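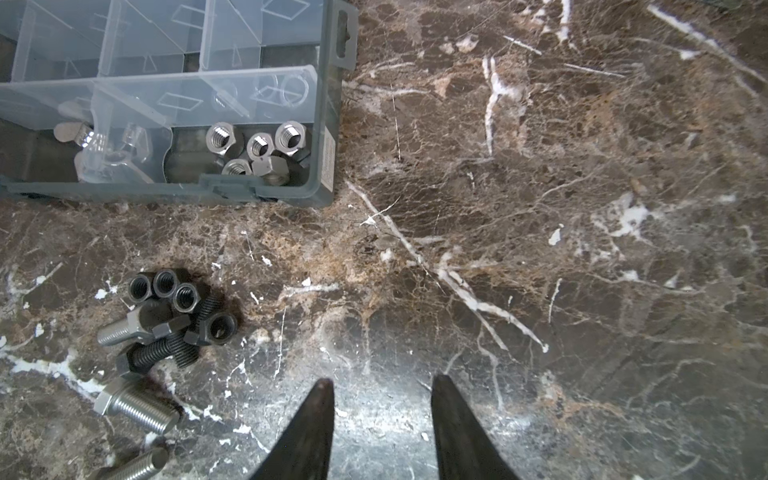 Gripper Notes, Part Four: Narrow Fingers on Small Hardware

The purpose of this entry is to record the results of the finger comparison that was announced in the previous part. Two sets of fingers were tried on the same arm, with the same wrist camera and the same controller settings. The first set was the wide, padded pair supplied with the Torvik gripper. The second was the tapered pair from Juva, which Marilou Castillo recommended after reading Part Two and kindly lent for the duration of the tests.

The task was sorting. Nuts and bolts were to be picked up from a stone countertop and placed in a compartment box. A polished stone surface is not a forgiving one. It is hard, it reflects the overhead light, and small parts slide on it when touched from one side. I selected it for those reasons, and also because it is the only surface in the house long enough for the arm to reach across without moving the base.

Each set of fingers was given 105 attempts, divided among hex nuts, short bolts and long bolts. The padded fingers completed 55 of theirs. Most of the failures involved nuts lying flat. The pads are thick, and when they came down on either side of a nut they tended to touch its neighbors first and push the group apart. Bolts gave much less trouble. A long bolt lying by itself was lifted on nearly every attempt.

The Juva fingers did considerably better with the nuts. The narrow tips can be lowered into a small space, and they closed on the flats of a nut without disturbing the others to the same degree. They were less satisfactory with long bolts. With so little contact area, the bolt often turned in the grip once it had left the surface, and the heavier end swung down. A bolt that has turned in this manner does not go into a compartment neatly, and several had to be recorded as failures although they had been picked up without difficulty.
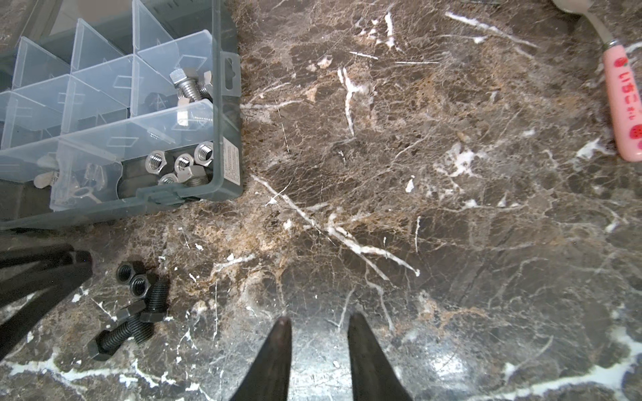

The Juva fingers over the countertop, with black nuts and bolts at left and the organizer behind them.

A word on the camera is in order. It is mounted at the wrist and looks down past the fingertips, so that both tips remain in view at the bottom of the picture. I had used a fixed overhead camera for the earlier parts of this series. The wrist view is better for the final approach, but the dark hardware is harder to separate from dark brown stone than the silver hardware is, and the glare from the lamp moves whenever the arm moves. Lowering the exposure improved the silver parts and made the black ones worse. I settled on a middle value and left it there for both sets.

The clear organizer presented a separate problem. The detection software, Stolletum, twice reported a nut on the counter that was already inside the box, having seen it through the side wall. Lewis MacRitchie has suggested masking the box out of the picture during the search step and restoring it for placement. This has been done, and the false reports have stopped so far.

The total number of grasps logged since the series began now stands at 2,358. The full log will be posted when I have corrected the column headings, which were entered in the wrong order for the first sessions.

The Juva fingers will remain on the arm for the present. Part Five, planned for July, will repeat the long bolts with a thin rubber sleeve on each tip, and will also try the Jekeck controller, whose force limit can be set in finer steps than the one in use now. Readers who have fitted sleeves to tapered fingers are invited to write in, particularly with regard to the adhesive.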